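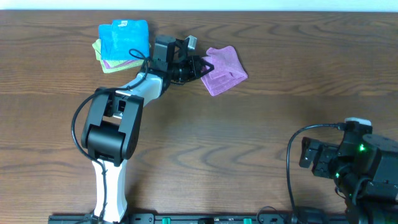
Nolham Linen Service to open folding room for community kitchens

NOLHAM, Sat 1 February – Drerura, the regional laundry co-operative, has opened registrations for a linen service that will supply washed and folded cloths to community kitchens, halls and childcare centres across Nolham.

Under the service, to be known as Flina, used tea towels and cleaning cloths will be collected in colour-sorted bags, laundered at the Saithong Street premises and returned folded and stacked for the cupboard. Pink cloths are reserved for tables and benches. Other colours will be allocated to floors and washrooms when an organisation enrols.

A trial completed in December handled 1,950 cloths for 15 organisations. Participating centres asked for smaller stacks that fit standard kitchen drawers, and folding guidelines have been revised accordingly.

Collections will be made twice weekly. Organisations enrolling for the full year will receive their first three collections at no charge.

Registration forms are available from the Drerura office at 337 Saithong Street, Nolham, during business hours.

ENDS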